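Workshop notebook, table surface and work sheet
19 September 2005

Started again on the question of what to put under the cube. Vichien Nakpan still says the printed cloth is fine as a surface and the cardboard is a fussy extra. I wrote the opposite in May and haven't changed my mind, though I have less to back it up than I thought when I went looking for my notes.

What we have on the table: the Mondrian cloth (black lines, red, yellow, blue, a lot of white), the brown cardboard sheet laid over it, and one bare wooden cube on the sheet. The cloth came from Skoler and was sold to us as "non-slip decor fabric." I don't believe the non-slip part. Pulled it by one corner this morning before anything was set out and it came along without much argument.

Cube on cardboard, left of the middle of the sheet. It stands flat and the pale sides read well against the brown. 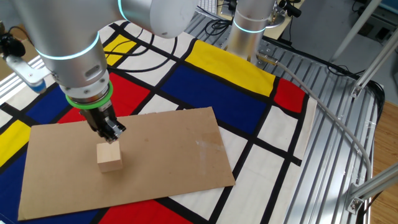 Cloth, first complaints

The pattern is the selling point, supposedly. Big blocks of color so that you can say "next to the red" and everyone knows where you mean. Except there is more than one red, more than one blue and more than one yellow. My old notes say "moved toward the blue" four times and I can't tell which blue in any of them. If we keep the cloth we need to name the blocks on paper and stick to the names. Vichien thinks this is overkill for one cube. He may be right, but he also couldn't tell me which blue.

The other thing is the drape. Where the cloth hangs over the edge it has its own weight, and I suspect it creeps. Suspect only. I put pencil ticks on the table edge at two corners and will look again before I make any more noise about it.

Creases: ironed it at home on medium. Holmgren's care sheet says low. No harm that I can find, but I wouldn't swear to the black ink surviving a second round.

Cardboard

Cut from a Trekton carton. The long side is 90 cm on the carton label, but I trimmed it and didn't write down what I took off, so that number is useless now. Measure again.

The sheet has scuffs. Vichien wants a new one. I'd keep this one, because the scuffs tell me which way round it is, and a clean sheet would need a mark on it anyway. What bothers me more is that it sits at an angle to the cloth lines. Either we square it up every time or we accept the angle and tape it. I lean toward tape, low tack, two corners, and see what the cloth looks like when it comes off.

Cables want sorting as well. Black ones looped across the cardboard, gray one over on the right. A loop lying on a light sheet of cardboard is as good as a hand pushing it, and then we blame the cloth.

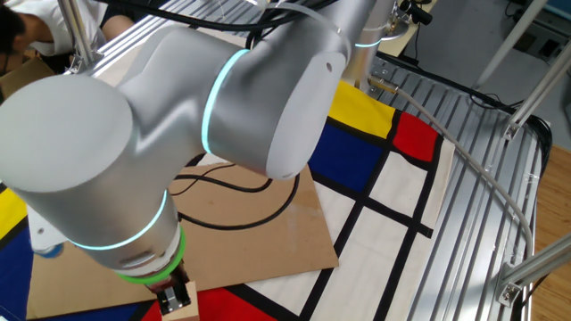

Would a plain gray mat do the same job as the cloth?
For holding the cube, probably better. For saying where the cube is, worse, unless somebody draws a grid on it, and then we have made our own cloth with extra steps.

Got a price from Jirkeck for a rubber mat anyway. 31 dollars, plus shipping they wouldn't quote. The catalog copy says it "eliminates movement." I'd like to see that before paying for it. Asked for an offcut.

The cube

Unpainted, and I want it to stay that way for now. Vichien suggested painting one side so we can tell if it has been turned. Reasonable, but paint changes how a side slides, and I don't trust us to remember that later. A pencil letter on one face would do. Haven't done it.

Also tried the cube near the corner of the sheet, by the wide red block. Doesn't look any less steady there than in the middle. I had expected the cardboard to lift at the corners and it may yet, when the weather gets damp.

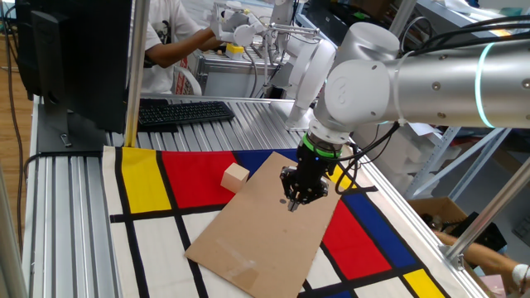 Book 7, p. 1143

Carried over from the previous page. Where this leaves things: cloth stays on, under protest. Cardboard stays on top. I'm not convinced the two together are better than one decent board, and "we've always had the cloth" isn't a reason I'd accept from anybody else.

To do
Check pencil ticks at the corners
Remeasure the cardboard
Names for the color blocks, written down
Move the cable loops off the sheet
Letter on the cube (pencil, one face)
Chase Jirkeck for the offcut

Vichien to read this and write his objections underneath, not on a sticky note. The last one fell off.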